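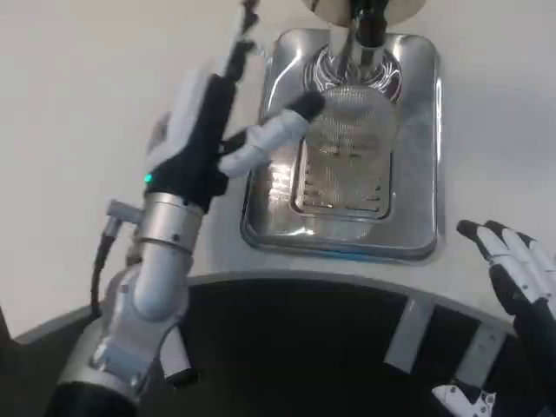 Left hand over the steel tray in the workshop counter, right hand waiting its turn.

Ernier hand kit (pair), reviewed after a winter of evenings
Posted 2022-01-28 by Zoila Cuervo

I've wanted a proper pair of five-finger hands for our workshop robot for as long as we've had a workshop robot, and I'm going to try to keep my excitement down to a readable level. The short version is that I love these things. The longer version has some grumbling about cables in it.

The kit is the Ernier pair, left and right, bought with the wrist collars. We paid 1,754 dollars including shipping, split between six of us at Bakilana, and it came in one box with the two hands bagged separately and a printed manual of 51 pages. The arms and the body were already built (that was last year's project, and Vilém Sokol still has the scars), so this is only about the hands.

Assembly first. You get the palms mostly done and build the fingers yourself, and it's fiddly in the nicest way. The black joints go together first, then the white shells snap over them. I did my first finger in an evening and the last one before my coffee got cold! The shells are glossy and show every thumbprint, but they come off with a fingernail and go back on without cracking, which I can't say of the last set we tried. The wrist collar is a solid lump of brushed metal with small screws all along the rim. Use a good driver on those. Norbert Matoušek used a bad one and we had to order a spare.

My grumble is the cable. It leaves a little connector bracket on the side of the collar and hangs down the outside of the forearm in a loop, and there's no clip for it anywhere in the kit. Leave too little slack and the wrist stops short when it rolls, leave too much and it catches on things. Ours now has more slack than the manual suggests and I'm still not happy with the look of it. A printed clip is on my list.

Software was easier than I'd braced for. The Sultemance driver found both hands on the first try, and the finger calibration took us one lunch break. There's a tiny teal light down near the wrist that I've grown very fond of, it saves me walking back to the laptop to see if the thing is powered.

What we've mostly been doing is counter work: reaching over the steel tray, lowering the thumb toward the metal fittings, backing off, doing it again from a different side. Shiny metal is horrible for our vision setup (reflections everywhere) so I expected a lot of bumping. The first week was pretty bad. Zulema Lagos then rewrote the approach so that the hand comes in high and slow, and we've logged more than 246 runs with it. The black fingertips have a bit of grip to them and so far they aren't wearing.

The thumb deserves its own paragraph. It swings out a long way to the side, and being able to poke with it while the other fingers stay up out of the way is so useful that I've stopped planning moves any other way. The little finger is weak, though. Don't ask it to hold anything up by itself.

I looked at the Traltadis grippers before we ordered. They're cheaper and simpler, and if you only want to pick up boxes I'd go that way. For messing around at a counter with awkward round things, I'd buy these again tomorrow.

Four and a half stars. The missing half is the cable clip, and if Ernier puts one in the box I'll come back and edit this.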